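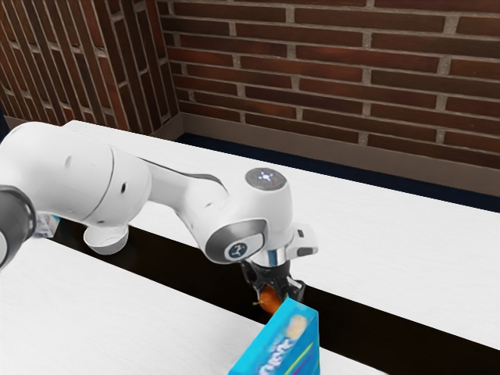 Bunded fuel store inspection – Womero depot, Tank 2
Month: May
Inspected by: Darcy Simard
Reviewed by: Mark Anthony Calimlim
Contents: marine diesel
Start time: 7:15 am

1. Primary tank shell
Pass. Light surface rust at the north weld seam. No weeping. Wire brush and repaint before autumn.

2. Bund wall and floor
Pass with comment. Hairline crack at the pipe entry, sealed last year, sealant still bonded. Recheck at next visit.

3. Bund drain valve
Fail. Valve closed but not locked. Padlock found on the hook beside the pump. Refitted during the inspection, key returned to the office.

4. Rainwater in bund
Depth 54 mm. Faint sheen at the east corner. Do not discharge to the surface drain. Tanker removal booked with Sudska.

5. High-level alarm
Pass. Sounded on test, reset normally. Gauge read 734 litres below the alarm point before the test.

6. Transfer hose and couplings
Pass with comment. Outer cover worn near the Mercado coupling, reinforcement not exposed. Replace within 15 days.

7. Spill kit
Fail. Absorbent booms short by two. Drain cover present and undamaged. Weltolix to restock.

8. Outfall to creek
Pass. No odour or staining on the bank. Oil separator last emptied in March – paperwork seen.

9. Emergency contact sheet
Out of date. Still lists the old harbour number.

Reviewer's comments (M.A.C.)
Item 3 is a repeat finding. The valve is to be added to the end-of-shift round and signed for. Item 4 stays open until the waste transfer note is received. No deliveries to Tank 2 until item 7 is closed.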